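The great wallpaper question

January 25, 2018

We have lived in this house for six years and the hall is still the colour the last people left it, a shade I can only call Waiting Room. Every winter I announce that this will be the year of the wallpaper. Every winter I send off for samples, tape them up by the stairs, and walk past them until they curl and drop behind the radiator.

This time I was serious. I ordered 23 samples, which my wife considers a medical matter. Most were from Barkell, a few from Soriano, and one from a small outfit called Odby whose sample came with a handwritten note hoping I would "live boldly". I have never lived boldly. I once returned a mustard cushion.

The trouble with a sample is its size. A scrap as big as a paperback tells you how the paper would look if your hall were as big as a paperback. On the Odby scrap there was one black leaf and half of another, very smart. What you can't tell is whether four metres of the same leaf will feel like a grand hotel or like being shouted at by a hedge.

My friend Lorna Javier did her downstairs loo in a huge dark print and says it is the best thing she ever did. She also says guests now come out looking a bit startled. It is a small room, and when you sit down the pattern sits down with you. 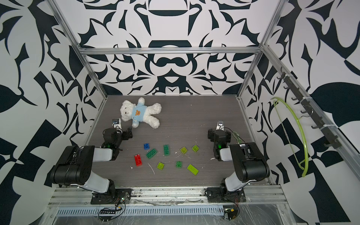
Plain walls, on the other hand, ask nothing of you. You can own ugly furniture and a plain wall will keep quiet about it. Put up a big pattern and suddenly everything in the room is either joining in or letting the side down. I stood in our hall and looked at the coat hooks, the shoe rack and the bag of bags, and I didn't think any of them were ready.

Then there is the price. The Odby paper is 106 pounds a roll, and the pattern repeat is so long that you throw away a good slice of every length to make the leaves meet. I got two quotes for hanging it. One man wanted 500 pounds and a clear run at the stairs. The other, Valentin Baumgartner, wanted 213 and sucked his teeth at the corner by the meter cupboard, where the wall leans out in a way he called "interesting". I have learned to fear that word from anyone holding a spirit level.

He also asked which way up the pattern went. I had been looking at the sample for nine days by then and had no idea.

So we have reached a compromise, meaning I have lost. One wall, the short one at the far end, gets the leaves. The rest will be painted in something off-white with a silly name – I am leaning towards the one called Oat Hour. If the far wall is a success we may do the landing in September, and if it isn't, there's a tall bookcase upstairs that could be moved.

The paper arrives on Tuesday. I have asked for one spare roll and told my wife it was free.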